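Home | Guides | Field Recording | Identification | Contact

How to Survey Solitary Bee Nests on a Bare Bank

Mar 21, 2022
By the Histico Field Studies Office
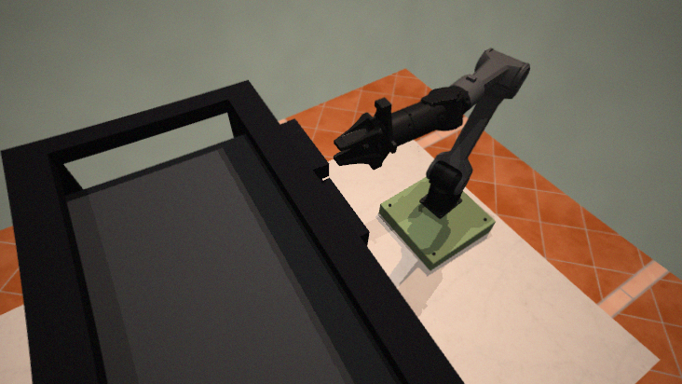 Most solitary bees in lowland Britain nest in the ground, each female digging and stocking her own burrow. Where the soil suits them, many females may nest side by side, and the result is called an aggregation. The method set out in this guide was developed for the sandy banks at Tistgate and may be used on any open slope with little plant cover.

Before you begin

You will need a tape measure, 4 canes, string, a notebook and a supply of cocktail sticks. Obtain the landowner's permission in writing. Choose a dry, still morning between late March and July, and begin once the sun has reached the bank.

Marking out the plot

Lay the tape along the foot of the bank and place a cane at each corner of a square measuring 100 cm by 100 cm. Run string between the canes. Stand below the plot at all times, as loose soil from above will fill the entrances.

Counting the burrows

Work from left to right in narrow strips. Place a cocktail stick beside each open entrance – never in it – and record the total when the plot is complete. Small mounds of fresh soil, known as tumuli, usually indicate recent digging. Entrances with ragged edges or spider silk across them should be entered separately as disused.

A single square at Tistgate held 206 open burrows. The neighbouring bank at Ilwood has been recorded every spring since 2000, and its densest squares lie where rabbits keep the turf short.

Watching for cuckoo bees

After the count, sit quietly for twenty minutes. Nomad bees, which resemble small wasps, fly low over the surface and enter the burrows of their hosts to lay eggs. Note each visit, together with the time.

Submitting records

Remove all sticks, canes and string. Enter the results on the Nguyen-Tran recording sheet, giving a grid reference, the direction the bank faces and the air temperature. Specimens are not required – a clear photograph of the face and wings is sufficient for most groups.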